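Onholm, January, late. Wassail practice again, 17 verses, and we still can't agree whether Elau sings the fourth one or only Nadby does.
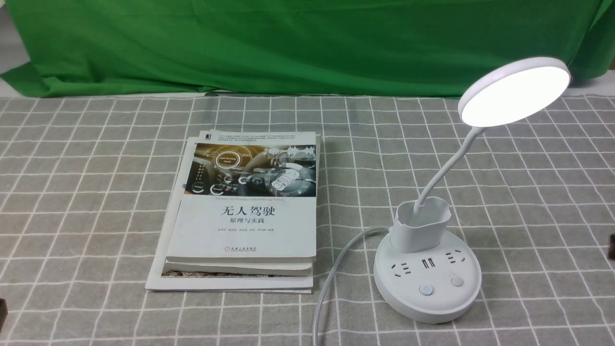
I blame the songbooks. Every edition prints a different tune and swears it's the old one. I got as far as a stack of books lying flat on a gray checked cloth – then made tea.
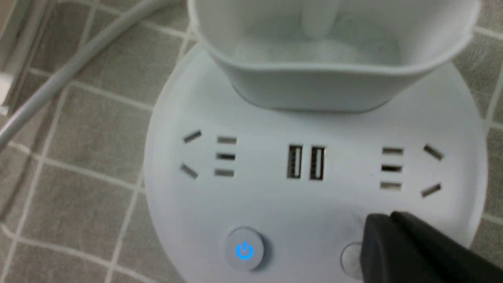
Posted by the second fiddle, 11:40 pm

Nadby starts its procession at 6, by ancient custom, meaning the bus times changed. I'm down to carry the cider.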